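Spent the afternoon on the toy pickup in the main room. One bin, lime green, and whatever doesn't fit goes to my sister in May.

1/4

So far it has the purple grapes, the corn cob, a clear container and the tan one that looks like an octopus. The lavender sheer fabric gets folded and goes in the drawer.

2/4

Blankets and clothes are piled on the bed until the floor is done. Star decals stay. I paid 14 for the set at Udow and I'm not peeling them off.

3/4

Shelf is next. It'll take me up to 8 evenings.

4/4

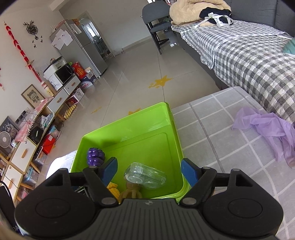 Photo: Sizwe Mtshali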